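Sarkstead Residential Services
Call for Participants: Household Storage Study

Sarkstead Residential Services invites adults living in the Olmedo district to take part in a study of how families store clothing and linens. The study begins in November and runs for four weeks.

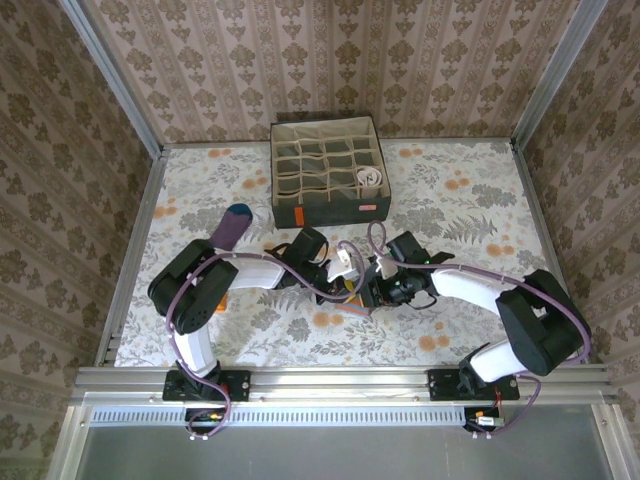

Who May Apply

Applicants must be 18 or older and share a home with at least one other person. Renters and owners are equally welcome.

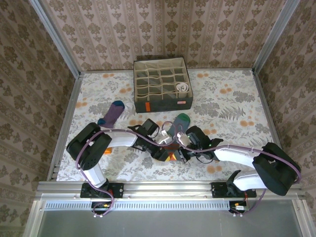
Participants will keep a short written diary and attend one interview at the Trunus Building. Diary entries should name the item and the place where it was put away. An entry may be as brief as "rolled white sock, divided drawer organizer."

Each participant who completes the study will receive $130. Payment is made by check after the interview,

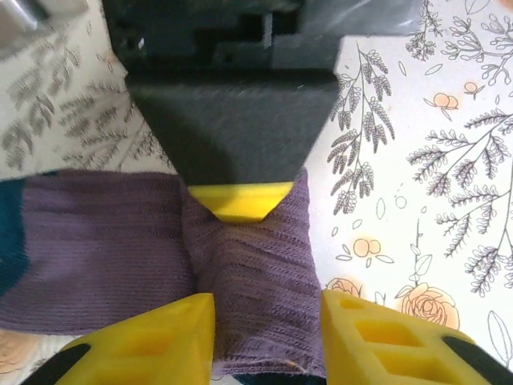 and travel within the district is repaid separately on presentation of receipts.

To apply, write to Vernon Tremblay, Study Coordinator, Sarkstead Residential Services, Room 200.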